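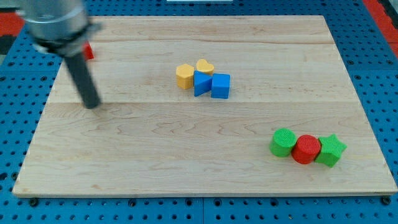 La tige descend toute seule dans son collier, et l'arrêt de protection ne déclenche pas toujours

Forum Bras et cellules > Pannes et sécurité

silviu_d
10 novembre 2019

Bonjour à toutes et à tous,

Je lis ce forum depuis longtemps sans y écrire, alors d'abord merci, parce que vous m'avez sorti de deux ou trois mauvais pas sans le savoir. Cette fois je n'ai rien trouvé dans les archives et j'ai un peu honte de la longueur de ce qui suit, mais je préfère tout mettre.

Nous avons un bras Inero qui pousse des petits blocs (cœur, étoile, cylindres, cube, etc.) sur une planche en bois clair, au moyen d'une simple tige gris foncé serrée dans un collier au bout du bras. Pas de pince, rien qui s'ouvre, on pousse et c'est tout. La pointe doit voyager à 2 mm au-dessus du bois. Le programme tourne sous Pillow, avec des séries de 138 poussées entre deux retours à la position de repos.

Le souci : en fin de série, la pointe touche le bois. Au début elle frotte à peine, on l'entend plus qu'on ne le voit, et puis elle finit par appuyer franchement. La première fois, le bras s'est mis en arrêt de protection, très bien. La deuxième fois aussi. Vendredi, il ne s'est pas arrêté du tout. Il a traîné la tige sur le bois jusqu'au bout de la poussée, avec un bruit affreux, et c'est ma collègue Nazma qui a appuyé sur l'arrêt d'urgence.

J'ai refait l'apprentissage du plan de la planche deux fois. C'est bon pendant un moment, puis ça recommence. Le collier est un Zanell, à une seule vis. Je penche pour une dérive du plan, mais je ne vois pas ce qui dériverait, la table ne bouge pas.

Si quelqu'un a connu ça, je suis preneur de tout, même des questions bêtes !

Silviu

ans.vermeulen
Bonsoir Silviu, et bienvenue du côté de ceux qui écrivent.

Pour moi ce n'est pas le plan, c'est la tige qui glisse dans le collier. Un plan qui dérive, ça se verrait aussi dans l'autre sens de temps en temps, la pointe trop haute. Toi tu ne parles que de la pointe trop basse. Et quand tu refais l'apprentissage, tu rattrapes le glissement sans t'en rendre compte, d'où ton « c'est bon pendant un moment ».

L'essai est tout simple : un trait de feutre fin (clair, vu la couleur de ta tige) juste au ras du collier, sur tout le tour, et une série complète. Si le trait est descendu, tu as ta réponse. Fais aussi un petit trait vertical à cheval sur les deux pièces, pour voir si elle tourne. Chez nous elle tournait avant de descendre, et pendant des semaines on a accusé la pauvre stagiaire qui serrait la vis.

Ans

aksel_b
Je ne suis pas d'accord, ou pas entièrement. J'ai eu presque le même montage et j'ai perdu un mois de mai entier sur cette histoire de collier, que j'ai remplacé deux fois. Chez moi c'était le bois. Une planche large prend l'humidité, elle se bombe vers le milieu, et la pointe touche au centre alors que tout est juste dans les coins. Silviu, est-ce que ça frotte partout ou plutôt au milieu ? Et à quels points apprends-tu le plan ? Si tu me réponds « aux quatre coins », je garde mon idée.

silviu_d
Aux quatre coins, oui… Pour l'endroit, j'ai surtout entendu le frottement vers le milieu, mais c'est aussi là que le bras passe le plus souvent, alors je ne sais pas ce que ça prouve. Je fais le trait de feutre demain matin et je sors une règle pour la planche.

fouad.fahmy
Bonsoir. Pardon de venir gâcher la conversation sur le feutre et la règle, qui m'intéresse beaucoup, mais il y a une phrase qui me chiffonne et tout le monde est passé dessus : vendredi, il ne s'est pas arrêté.

Que la tige glisse ou que la planche gonfle, peu importe à ce stade. Un bras qui appuie et qui continue, on le met hors service tant qu'on ne sait pas pourquoi. Silviu, qui a accès aux seuils d'effort, et est-ce qu'ils ont bougé entre la deuxième fois et vendredi ? Regarde l'historique des réglages avant de relancer quoi que ce soit, y compris l'essai d'Ans. Et, question subsidiaire, où étaient les mains de tout le monde ? Quand il y a des blocs à remettre en place sur une planche, je sais bien comment on fait, on se penche et on remet le bloc pendant que le bras revient. Je l'ai fait aussi, j'ai eu de la chance.

Fouad

aksel_b
Fouad, à petite vitesse et avec une tige à bout rond, on ne va pas non plus arrêter le laboratoire. L'essai du feutre se fait très bien porte fermée, sans personne à côté.

fouad.fahmy
Une tige à bout rond qui coince un doigt contre une planche fixe, ça fait très mal quand même. Porte fermée, je veux bien, s'il y a une porte. Je n'en ai lu aucune dans le premier message.

nazma.d
Bonjour, c'est moi, la collègue de l'arrêt d'urgence ! Silviu m'a montré le fil ce matin et je me permets de répondre, parce qu'une partie de l'histoire me revient.

Il n'y a pas de porte. Il y a une ligne au sol qu'on respecte quand on y pense. Et oui, je remets les blocs à la main entre deux poussées, Fouad a bien deviné. Vendredi j'étais derrière la ligne, mais c'était pour aller chercher mon thé, je ne vais pas me donner un mérite que je n'ai pas.

Pour les seuils, c'est moi aussi. Après le deuxième arrêt, j'ai appelé la maison Altıntaş, qui entretient notre bras, et nous avons regardé ensemble. Pour finir la série du jour j'ai monté le seuil vertical à 100 N, en me disant que je le remettrais le soir. Je ne l'ai pas remis et je ne l'ai pas noté. Je suis désolée, Silviu le sait déjà et il a été très gentil. Le seuil est revenu à sa valeur d'avant et le bras est coupé depuis ce matin, clé retirée.

fouad.fahmy
Merci Nazma, c'est courageux de l'écrire et ça servira à d'autres, crois-moi. Le seuil relevé « juste pour finir », je l'ai vu dans tous les ateliers où je suis passé. Mettez un mot de passe sur cet écran, à deux, et collez une feuille à côté avec la valeur normale écrite en gros.

ans.vermeulen
Bravo Nazma. Et pour le thé, garde l'habitude.

silviu_d
Des nouvelles, avec un peu de retard, il a fallu attendre une barrière provisoire et l'accord de la responsable.

J'ai relancé le bras avec la barrière, au seuil normal, personne à l'intérieur. Traits de feutre comme l'a dit Ans. Au bout de la série, le trait horizontal était nettement sorti du collier et le trait vertical avait tourné de 15 degrés. Le glissement est donc certain. En démontant j'ai trouvé un reste de graisse dans l'alésage, et la vis était serrée « à la main, bien fort », comme nous l'avions écrit nous-mêmes dans la fiche. J'ai dégraissé, resserré à la clé dynamométrique, et sur la série suivante les traits n'ont pas bougé.

Aksel, ne pars pas : la règle posée en travers de la planche montre aussi un léger jour vers les bords. Elle est bien un peu bombée. J'ai ajouté un cinquième point au centre pour l'apprentissage, je ne sais pas encore quelle part lui revient dans l'affaire.

aksel_b
Ah ! Je prends ma moitié de victoire. Remesure après quelques jours de chauffage, la mienne changeait avec les radiateurs. Et je persiste, un collier à une seule vis propre et bien serré peut tenir des années.

ans.vermeulen
Avec un épaulement sur la tige, il tiendrait aussi des années et tu dormirais mieux. Silviu, si tu as un tour sous la main, fais reprendre le haut de la tige pour qu'elle vienne en butée. Elle ne remontera pas sous l'appui, ne descendra pas non plus si tu prévois l'arrêt du bon côté, et tu pourras la changer sans tout réapprendre.

silviu_d
Je demande à l'atelier cette semaine. En attendant, Nazma contrôle le trait de feutre avant chaque série et signe la feuille, et pour remettre les blocs nous mettons le bras en arrêt, tous les deux, à chaque fois. C'est plus lent et on râle un peu. Je reviens poster les cotes de l'épaulement dès que la pièce est faite.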